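About Grandska

Grandska is a cooking show with a studio audience of 13, which is how many chairs fit before somebody's knees are in the oven. Tia Blackburn hosts. She can cook, mostly, and she talks to her guests while they both pretend the onions aren't burning. 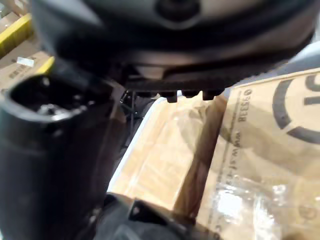
How we got going

The first episode went out on October 26, 2019, with a pot of fish stew and a guest who turned out to hate fish. It got 100 views – Trygve Engebretsen's mother accounts for a fair share.
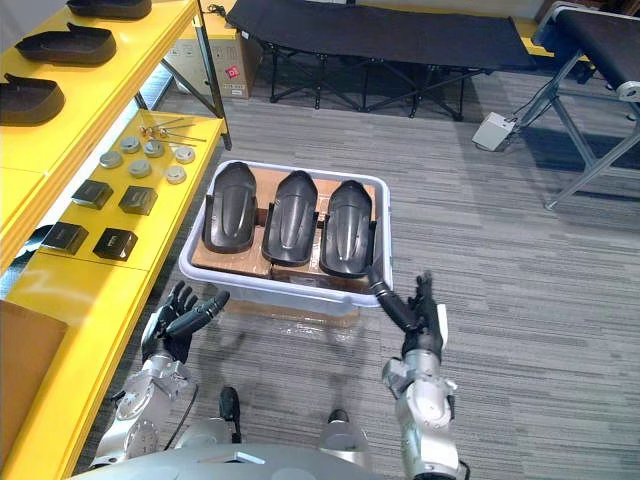
We kept at it. Trygve still produces, Tobiloba Oyelaran picks the music and writes the recipes down afterward, and Maj-Britt Haugen books comedians, singers and the odd retired hockey player.

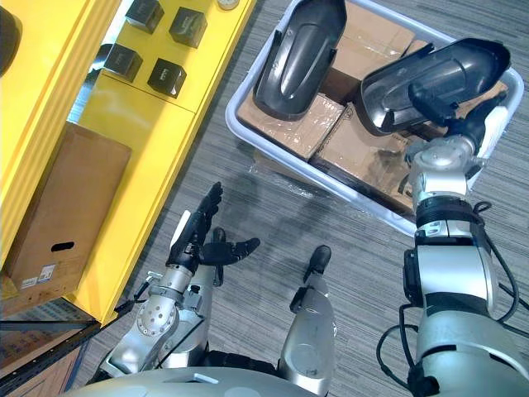 Guests choose the dish. We have made meatballs four times and will make them again if asked nicely. The recipe newsletter goes to 2,000 readers, several of whom write in about salt.

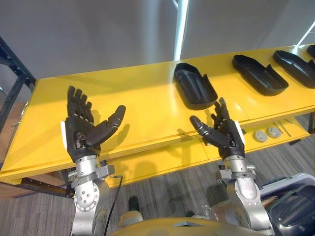 New episodes run every other week, with a break in July while Tia eats other people's food. If you'd like a chair, write to Maj-Britt and mention any allergies. Jokes about meatballs are optional.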